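Stop Scoring the Drop

By a test technician, Clakwood
Jun 24, 2023

In April our bench in Grernasow started losing its grip. The arm would close on a block, report a good grasp, lift, and let go partway through the move. The logs said everything was fine. The logs were wrong for 3 weeks before we believed our own eyes.

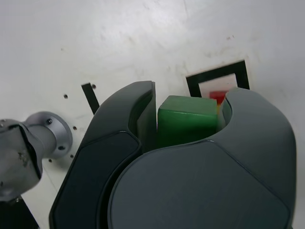
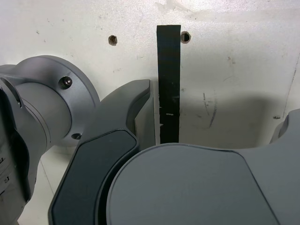 A green block between the fingers in the first, and the arm close to the wall in the second.

The fault was in how the controller decided it was holding something. It read the finger position once, at the moment of closing, and never read it again. If the block slipped out 2 seconds later, the run still went down as a success. Out of 1006 runs marked good, we can't say how many were. We have thrown out the whole set.

My view is that this was a safety fault, and Rakix should have filed it as one. It was filed as a data quality issue, the lowest grade on the form. The argument was that a small block falling on a bench hurts no one. That is true of the block. The same controller code is scheduled for the Major cell, where the parts are heavy and people work alongside.

A machine that drops things can be managed. You put a guard under it and keep your feet back. A machine that drops things and reports that it is still holding them will carry on to the next step, and so will whatever is waiting on its signal.

The fix took 2 lines. The grip is now checked through the whole move and the arm stops if the reading changes. I would like the grading form changed too. Any fault where the robot reports something false should start at the top grade and be argued down from there. So far the form is the same as it was.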